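Well, September got away from me, and I'm writing this at the kitchen table on a Tuesday night with the windows open and the neighbor's sprinkler going. I promised in the last newsletter that I'd finally write up what I've learned about keeping a community garden plot alive when you have a regular job and no talent, so let's do it.

A little background for the new folks (hi!). I got my plot at Clemeck two summers ago after what felt like forever on the waiting list. It's number 44, way in the back corner by the compost bays, and the person who had it before me had grown mint. Just mint. If you've ever pulled mint you know what my first season was like. I was still finding runners in July and I found another one last weekend, right in the middle of the leeks, looking very pleased with itself.

So the first year I grew tomatoes, because everybody grows tomatoes, and I bought nine different kinds because the Herari catalog came in February and I have no self-control in February. I planted them way too close together. By August I had a hedge. I couldn't get in to pick the ones in the middle, and the ones on the outside split every time it rained. We ate a lot of sauce. Some of the sauce was good.

This year I cut it down to three kinds and gave each plant enough room for me to stand next to it with a bucket, and wow, what a difference. I'm picking more off six plants than I did off all those others. My favorite by a mile is a small yellow one whose tag blew away in May. If anyone knows a yellow tomato about the size of a walnut, kind of lemony, thick skin, please write to me! I saved seed in an envelope marked MYSTERY.

Watering is where most of us fall down, I think. I work late two or three days a week and by the time I'm out the light's going and I just want to eat something. You can guess which weeks those were from the state of my lettuce.

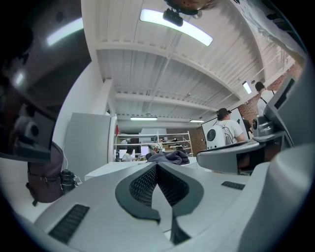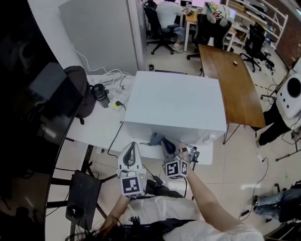
What saved me this summer was swapping waterings with Arsalan Bugti, who has the plot across the path. He does the mornings because he's up at some awful hour anyway, I do the evenings when I can, and we each text the other one when we're going to miss. It took us a while to work out the rules. For example, I like my beans soaked and he likes his peppers nearly dry, and there was a week in June when we had each been kindly watering the other's bed the way we would water our own. His peppers sulked. My beans got leathery. Now there's a note taped inside the shed door, and it has a lot of underlining on it, mostly his.

Mulch, too. I held out on mulch forever because I thought it looked messy. Then I put down straw on half the bed as a test, and during that hot stretch in July the straw side was still damp when I stuck a finger in, and the bare side was like a flowerpot you find behind a garage. I've got straw on everything now. Get it from Trajkovski's on the county road if you're local, and ask for straw, not hay. I came home with hay the first time and grew a very nice crop of grass.

Okay, what to plant right now. I'm putting in spinach, more lettuce, and a row of radishes for my sister, who eats them with butter like they're candy. Garlic goes in next month. I saved my four biggest heads from this year for seed and it is taking real willpower not to cook them. If you've never done garlic, please do garlic. You stick it in the ground, you forget it all winter, and then one day in early summer you have garlic.

I also pulled the zucchini. I know it had a few weeks left in it. I was done, my coworkers were done, and the lady at the front desk had started saying "oh, you shouldn't have" in a voice that meant it.

Two quick things before I go to bed. The seed swap is back in the Vamer room at the library again this fall and I'll send the date around when I have it. Bring envelopes and a pen that works. And the hose at the north end of Clemeck is leaking at the tap again, so turn it off at the wall when you're finished or plot 2 turns into a pond.

Write back and tell me what did well for you this year. I want to hear about eggplant in particular, I've never gotten more than one.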